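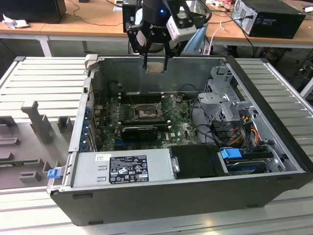

4 min read

ok so I finally moved my old recipe blog off Wollari and I have thoughts. long thread, get a snack

I started that blog when I was living in an apartment with a two-burner stove and no oven. It was mostly soup. It grew to 527 posts, and I would say a third of them are still soup

Wollari was great for years. Free, ugly, never went down. Then in November they emailed everyone to say free accounts would be capped at 1,000 files, and that "files" includes every photo you ever put up

I had 1,035. THIRTY-FIVE over. I could have deleted thirty-five pictures of lentils and gone on with my life and I want you to know I seriously considered it

but I'd been grumpy about the editor for ages (it ate my line breaks! every time!) so I figured fine, this is the push, let's go

step one was the export. You click a button and it says "we'll email you when your archive is ready." It does not say when. Mine came at 3:40 in the morning and the link was good for 4 hours. I was asleep for all of them

second try I asked for it right after breakfast and left my inbox open all day like I was waiting on test results. Got it mid-afternoon. Downloaded it twice, put one copy on a thumb drive, put the thumb drive in the drawer with the birthday candles

what you get is one enormous folder. The posts are text files named with long strings of numbers, and the photos are in a separate folder named with different long strings of numbers. No list telling you which goes with which. Cool cool cool

so I opened them one at a time. I know there are people reading this who could write a little program to do it. I am not those people. I had a mug of tea and a podcast and did maybe twenty a night

and I kind of loved it?? I'd forgotten whole years. There was a stretch where I put smoked paprika in everything, including a peach cobbler. There's a post that's just "made the bean thing again" and the comments are eleven people asking WHAT bean thing

(I don't remember the bean thing. I'm sorry. If you were one of the eleven, I looked everywhere)

next, picking a new place to live. I tried Lulora first because all the nice-looking food blogs seem to be on it. Really pretty templates. But they want your recipes in their recipe box with the little stars, and my recipes are more like paragraphs where I complain and then tell you to add vinegar

then Edet, which is plain as toast and does exactly what I need. You write, you hit publish, your line breaks stay where you put them. Search works. It costs less a month than a fancy coffee and I can download everything whenever I want without waiting up for an email

things I'd do differently: export before you're annoyed, while you still have patience. Rename the photos as you go. Save the comments too, I almost didn't and half the good tips are in there (the person who said to toast the rice first, I owe you my whole pilaf)

and check your old links! I had a bunch pointing to a farm stand page for Turketlow, the squash place, and it's been gone so long that the address sells phone cases now

I didn't bring everything over. The no-oven "pizza" is staying in the drawer with the candles. So is the year I tried to make yogurt

still have the holiday cookies left to sort, and those are a mess, three versions of the same ginger one and they all say "FINAL." Gonna bake all three this weekend and pick. Will report back with butter amounts

if you had a recipe of mine bookmarked and it's broken now, reply with what you remember of it and I'll dig it up for you. Even "the green one" is fine, I got somebody's green one yesterday on the first guess

Search posts
Search for people, topics
Go

More from this author
Which of my soups freeze well (most of them)
A thread on cheap stock pots
I was wrong about cilantro stems
What to do with half a cabbage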